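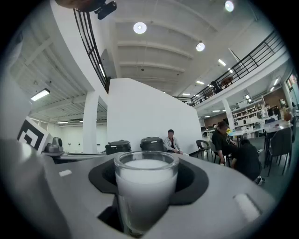
**Call for participants: carrying and setting down filled drinking glasses**

Plosside is looking for 18 adults for a study on how people handle open glasses filled close to the rim. The work is done indoors at our Gerkero site. No experience is needed.

**Tasks**

- Fill a straight-sided glass with milk to the level given on the task sheet.
- Move the glass from one station to the next without a lid.
- Set it down upright and let go.
- Wipe up spills and record them on the sheet.

Each session lasts 80 minutes, including one break. Seating is provided between runs. Participants attend two sessions on separate days. 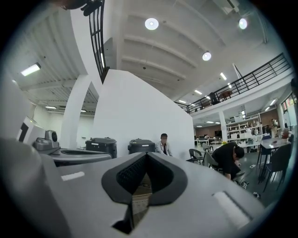 Sessions are held on the open floor. Flat, closed shoes are required, and loose sleeves must be rolled up or pinned. Bags and coats are to be left at the front desk.

**Requirements**

- Age 18 or over
- Normal or corrected eyesight
- Full use of both hands
- No milk allergy (nothing is consumed, but skin contact is likely)

**Payment**

Participants receive $80 per completed session. Travel costs are not covered. A session ended early by the participant is paid by the half hour.

**How to apply**

Send a short email to the Resik study desk with the subject line "Glass handling, group 17". State your age, your dominant hand, and the weekdays you are free. Persons who took part in the May sessions are not eligible for this group.

Posted 2 August 2022. Applications are accepted until all places are filled.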